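About Wirelau

Can a machine do the chores yet? Some of them, some of the time -- and we love finding out which! Elaheh Azimi started Wirelau with 2 people and one kitchen table.

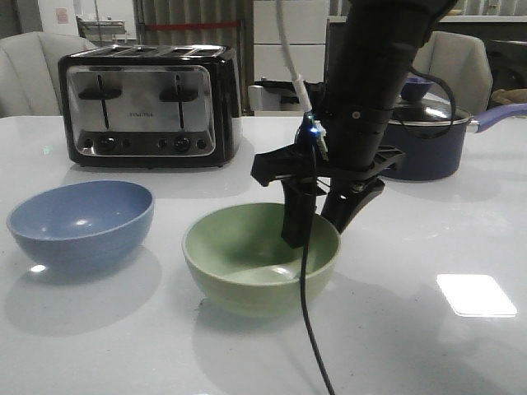
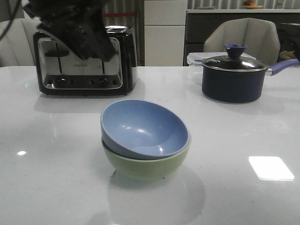
Our favorite subject is the small job you do without thinking, like clearing up after breakfast. We've logged 668 tries at bowls alone. A green bowl and a blue one, with a toaster and a lidded saucepan close by, give an arm plenty to work around. Folding shirts is still slow going. Come and see us in August!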